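Hilo corto sobre la restauración de mi pinball Darness, para quienes me preguntaron en abril.

1/ El juego de gomas de Kadlec ya llegó. Son 83 piezas y faltan dos postes pequeños, los pedí de nuevo. 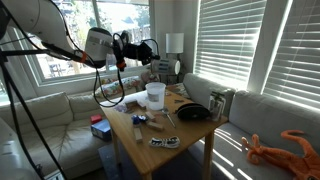 2/ Los plásticos del campo de juego los reproduce Tevska. La tirada es de 100 juegos y el envío comienza en junio. Yo reservé uno.

3/ Busco todavía el cristal trasero original. Si alguien vende uno sin grietas, por favor escríbame. 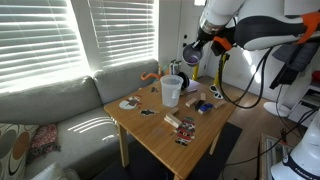
Jarra medidora transparente sobre la mesa.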